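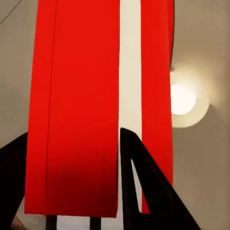 Red, and why I gave in

By Sarita Agarwal

I grew up in a magnolia house. Magnolia hall, magnolia stairs, magnolia bathroom with a slightly pinker magnolia ceiling where Dad had run out and bought the wrong tin. So when I got my own flat in Hisesmont I did what you do, and painted the lot white.

Three years I lived like that. Then last October I was round at my aunt's for tea and her back room was red. Properly red, pillar-box red, all four walls and the door! I sat there eating far too much cake and didn't want to go home.

Of course I couldn't just copy her. My sitting room faces north and gets the sun for all of ten minutes, and everyone I asked said a dark colour would turn it into a cave. (My neighbour's exact word was "dungeon".) But it was already gloomy — white paint in a dim room just goes the colour of old dishwater.

I started small, with cushions. Then a red shade for the lamp, and that was the one that did it, because when I switched it on in the evening the whole corner went warm and I stopped putting the big light on at all.

The walls came after. I bought two tins from the Dwivedi shop on the corner, and a red needs more coats than you'd ever believe. The first looked like jam smeared on toast. I rang my aunt in a panic and she laughed at me and told me to keep going.

My sister still says it's like sitting inside a tomato. She's been round every week since, mind you, and she always takes the chair by the lamp.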